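Print this page | E-mail to a friend
Reading time: 3 minutes

Small things always disappear from our shared work tables - what storage really helps?

Posted by Elmarie Radebe

Hello everybody. I work in a big open office, one large room with a gray floor, and people walk through it all day. We do not have personal desks. We have tables, and each table has one plastic organizer with low compartments for the small things: clips, erasers, adapters, keys for the cabinets, spare batteries.

In the first week after I fill the organizers, everything is good. After one month the clips are mixed with the batteries, the keys are in a coat pocket at somebody's home, and one compartment is full of candy paper. In December I bought new supplies for 86 dollars and by the end of the month I had to order again.

My manager suggests a closed drawer unit from Akberg, but it costs 246 dollars for one and I need more than one. I am also afraid that with closed drawers people will put in even more strange things. 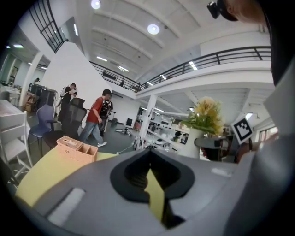 I should say also that the tables are moved often. When there is a meeting, the chairs and tables go to another side, and the organizer travels together with the table or it stays on a chair. So it must be light, and it must not have loose parts which fall down.

Does anyone have a similar room and found a good way? I prefer to keep the organizers I already have, if it is possible. Thank you for your patience with my English.

3 replies

Trorkach

Keep the open ones. We had drawers in our office and it was worse, I found a sandwich in there once. With low open compartments you can see the mess from far away, and that is good for you.

What helped in our place was to put much less inside. Only one kind of thing in each compartment, and only a few pieces. If there are five clips, people take one. If there are fifty clips, they take a handful and drop the rest in the next compartment. Keep the big boxes of supplies in a closet and fill up in the morning before 9, when it is still quiet.

Labels: write them on the bottom of the compartment, under the things, not on the edge. On the edge they get rubbed off by sleeves. At the bottom, the label shows when the place is empty, and then you know what to bring.

The keys should not be there at all. Hang them on a hook near one person who is usually in the room - this person does not have to guard them, only to see who takes them.

flistitz

just buy cheaper clips

Tseng

I agree with Trorkach about the keys. For moving the tables, put a piece of non-slip mat under the organizer, the kind for kitchen shelves. You cut it with scissors a little smaller than the bottom. It does not leave glue on the table and you can wash it in the sink.

For the candy paper I have only one advice, put a small waste bin near every second table. People are not bad, they are lazy, and I am also lazy. Before we had bins I put my own tea bag strings in the pencil tray.

Was this page useful? 643 people viewed it.

Related items
- How to clean sticky plastic trays
- Sharing one supply closet between two teams
- Chair marks on a gray floor
- Where to keep spare keys in an open office
- Drawer units: what size do you need?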